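About the Kamel Robotics Club

Home | About | Meetings | Join | Contact

Who we are

Kamel is the student robotics club at Clidano Technical School. It was started by six students who had been turned down for a competition team and wanted to build something anyway. We still don't have a trophy case. We do have a workbench, a set of written rules, and a long list of things our robots can't do yet.

If you came here from a page that says robots are about to clean your house, please adjust your hopes before reading on. A sorting job that a bored eight-year-old can finish before dinner takes our members most of a school year, and we would not call the results finished.

What we work on

Our main project is called Pako. It is a two-armed sorting setup. Small odds and ends go on a tabletop, open plastic bins stand at the back, and the arms are supposed to get the right things into the right bins. The students decide what counts as right, and they argue about it more than you would expect. Is a small stick craft material or trash? Does a toy figure with a bent leg go with the good toys?
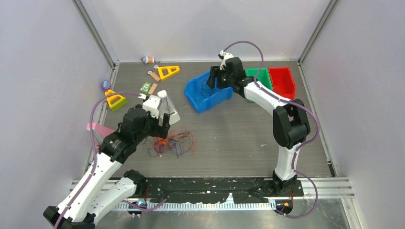 We chose sorting because it is hard to fake. A robot that waves or dances looks great at an open house, and you learn very little about whether it works. With sorting, either the thing is in the bin or it is somewhere else, and a visitor can check for themselves.

Wires are the worst of it. Blocks and other hard shapes hold still and look the same from one try to the next. A loose wire changes shape whenever something touches it, and it is thin enough that the fingers can close beside it and pick up nothing. Several members have told us they have a fix for this. We ask them to show it on a tangle they didn't set up themselves. So far that request has ended most of the conversations.

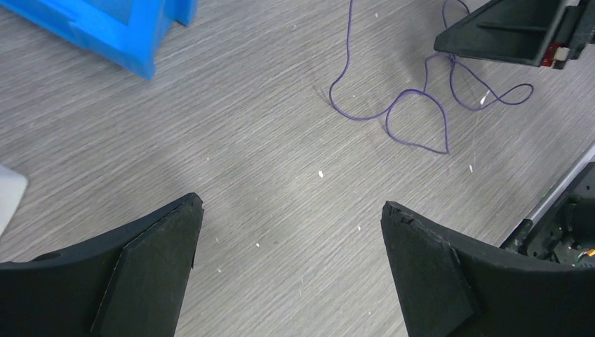
Pako workspace: gripper fingers and a loose purple wire.

How we keep score

Every try gets written down, including the embarrassing ones. The Pako log for this school year has 1,147 entries, and each one is checked by 2 students, which makes 2,294 signatures in a set of binders that take up a whole shelf. Parents ask why we don't use an app. We did, for a while. People fixed their numbers after the fact. Ink is harder to argue with.

We don't publish a success rate on this page. It would depend on what was on the table and who had laid it out, and a single number would tell you less than it seems to. The binders are open to anyone who visits, and you are welcome to do your own math.

We also don't use the word "intelligent" in club reports. A member who wants to use it has to say what the robot did and leave the reader to decide. The reports have gotten shorter.

Who runs it

Lucienne Hoarau is the club's faculty adviser. She teaches physics and came to robotics late, after sitting through too many sales talks. New members usually find her discouraging for the first few weeks. Her most common comment in the log margins is "Do it again with the lights off on one side."

Students run the meetings, set the tasks and write the reports. There is no captain. We tried having one and the rest of the group stopped checking the captain's work.

Money and sponsors

The school pays for the room and replacement parts. Gimport, a local parts shop, gives us a discount and has its name on our sign. It does not get to pick our tasks or quote our results in its ads. We have turned down two other offers that came with a script for the students to read on video.

Joining

New members start in November, once the fall schedule has settled. You don't need to know how to code. You do need to be willing to pick up the same items, put them back on the table, and write down what happened, many times in an afternoon. Some people try it and leave, and there are no hard feelings.

If you are mainly looking for a line on a college application, there are easier clubs. The chess club has snacks.

Visits are by request through the Contact page. Please don't ask us to have the arms shake your hand.

Page last updated June 5, 2026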